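Ticket 864: Exchange rates on the Plindo dashboard stuck since 12th August
Status: Open, waiting on reply

Hello again, and thank you so much for being patient with us! I've been through your export, and the Cuma feed is sending fresh closing rates every evening, so the trouble is on our side. Your dollar to peso rate hasn't moved, but the bond yields next to it are updating just fine. 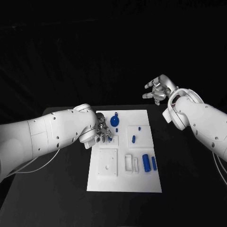 Left hand at the small blue peg, white board on the table.

I cleared the rate cache and reran the import, and 58 currency pairs came back with the right close. Your other 2 are still showing the old figure (sorry, I know those are the ones you invoice in).
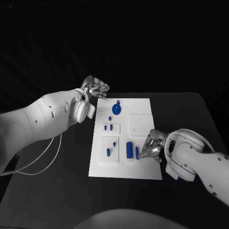 Both of them go through the Sosstead rounding table, so I've passed this along to the folks who look after it. In the meantime, would you please type those rates in by hand under Settings, Manual Rates, and leave the auto-refresh box unchecked? I'll check the import again at 9 tomorrow morning and write to you right after.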